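旧电脑翻新记:把家里的老台式机救回来

2018-07-06

这个夏天我迷上了给旧电脑续命!起因很简单,一月份搬家,从储藏室里翻出一台老台式机,本来打算直接送回收站,结果插上电居然还能亮。风扇吼得像要起飞,进系统要等到我把咖啡喝完,可它就是能用啊。从那天起我就收不住了,周末全泡在二手市场和论坛里。

先说说淘货。我们这边的旧货街分上下两段,上段卖整机,下段卖零件,懂的人都往下段走。我常去的那家叫Kurnero,门脸特别窄,内存条按代分装在饼干盒里,自己蹲着翻就行。上个月我在那儿花20块钱淘到一条2G的内存,回家一插就认,高兴得在屋里转圈。硬盘我倒建议买新的,老机械盘谁也说不准哪天罢工,照片丢了可没地方哭去。

再说清灰。第一次开箱的朋友多半会被里面的灰吓到,别急着拿嘴吹(我吹过,眼睛红了一下午)。软毛刷加气吹就够,扇叶要用手指按住再刷,不然它跟着气流空转,轴承容易受伤。品牌机的结构各家都不一样,有的拧螺丝,有的全靠卡扣,动手之前最好先上网找一份拆机手册,哪怕是扫描得歪歪扭扭的那种。 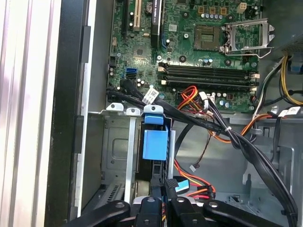
还有硅脂。论坛里有位叫Ese Akande的网友写过一篇长帖,专门讲硅脂到底该点一粒还是抹匀,底下吵了好几页,看得我津津有味。我两种都试过,温度没看出什么差别,现在就点一粒黄豆大小,省事。旧的一定要先擦干净,无纺布蘸一点酒精,慢慢来,别图快。

系统方面我走了不少弯路。一开始死心眼,非要装最新的,装完鼠标都一顿一顿的。后来换了个轻量的Linux桌面,整台机器像换了个人!开浏览器、写文档、听歌,样样利索。我妈现在就用它看菜谱和追剧,字体调到最大,她说比我给她买的平板还顺手。我偷偷得意了好几天。

全部算下来,这台机器我一共花了700块,大头是固态硬盘和一台二手显示器。有朋友说这钱添一点就能买新的了,道理我懂,可是自己一颗螺丝一颗螺丝弄出来的东西,用着就是不一样。开机那声“滴”,我到现在听着还是很舒服。

下一台已经在路上了,同事不要的小机箱,据说电源有点问题。先拿万用表量一量再说,要是真得换,我还得再跑一趟Kurnero。家里有老机器的朋友欢迎留言,型号写清楚一点,症状也写上,周末我一条一条回!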